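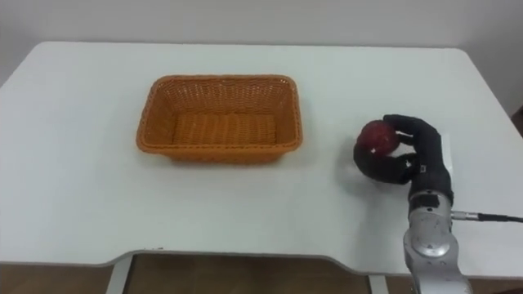
3. Desk surface and container placement

3.1 Setting

The Sitness desks are plain on purpose. White top, rectangular, matte enough that glare was not an issue except near windows. We bought 16 of them for the Kodton site in January, all from one batch, so differences between desks come down to what people put on them and where. Assembly took longer than planned. One top arrived chipped and was swapped before logging started.

Each desk got one small woven basket. No lid, no label, no instructions on what goes in. Earlier work we read on desk clutter mostly used drawers or trays with dividers, and dividers tell people what to do. We wanted the opposite. A basket with nothing written on it gets filled with whatever is in the hand at the time: keys, fruit, chargers, a receipt, half a granola bar. That was the material we were after.

Woven over solid, after a short trial with plastic bins. The bins got used as trash. Not always, but often enough that the data was useless, tissues and wrappers mostly. Baskets got much less of this. We do not have a good explanation. Some trial users said a basket "looks like it's for something," and we leave it there.

3.2 Surface zones

The top was split into 9 zones for coding, three across and three deep, named from the sitter's side. Zones were not marked on the desk. Marking was tried on one desk and people lined things up with the tape, so it came off teh same afternoon. Coders worked from a printed overlay instead. Anything on a line went to the zone holding most of its base; a true split went to the zone nearer the sitter.

Back row zones are underused in nearly all desk studies and ours is no exception. Reach is part of it. So is the wall. Desks pushed close to a wall lose the back strip as a place to drop things, though it stays in use for things that are parked and left (lamps, plants, a framed photo in two cases). We coded parked and dropped separately, see 3.4.

Baskets started the week in the center zone and could be moved freely after that. Most were moved on the first day. Moves to the left were more common than moves to the right, which we put down to right-handed mousing, but handedness was only recorded at intake and is missing for part of the sample. 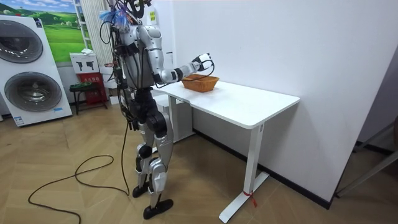
Approach side matters more than we planned for. The first coding sheet assumed a person sitting down, square to the long edge, and that is just not how small items get dropped. People come past, stand, reach, let go, leave. A basket toward the near-left of the top (Figure 2) can be reached standing up, with no chair pulled out and no leaning over the middle of the desk. The legs come into this too. The long T-shaped foot runs out across the floor in front, and a person coming in at that end has to place their feet with it in mind. We had treated the frame as background and did not code it in the first round. It should have been in from the start. Foot position is now a field on the sheet, coded as inside, outside or across.

3.3 Logging

A placement is one item let go of on the top or in the basket. Picking it up again closes the placement. Nudges of less than a hand's width not counted. In all 2646 placements were logged over the study period, after removing cleaning passes and two days when the floor was being polished and the desks were out of position.

Item classes follow the Instead list with small changes. We merged "cable" and "charger" becuase coders could not agree on them, and split food into whole fruit and packaged. The split turned out to be useful. Packaged food goes down anywhere. Whole fruit goes in the basket, even when the basket already holds keys and pens, and even when it is in a back zone. Apples especially. Possibly habit carried over from the kitchen.

Retrieval was checked with the Hunt task, in which the sitter is asked for a named item and timed from the request to first touch. Run at the end of each week, never announced. Short version: things in the basket were found fast while the basket was shallow-filled, and slowly once items covered each other. No gain from the basket at all past that point. Full times in the appendix table.

3.4 Parked versus dropped

Parked = untouched for a full working day. Dropped = all else. The cutoff is crude. A phone left overnight counts as parked and a plant that gets turned to the light counts as dropped, and we accept that. Agreement between coders was good for the front row and weaker at the back, where views onto the overlay were at a low angle and zone lines bunch up. Back row disputes were settled by a second look, with the stricter reading kept.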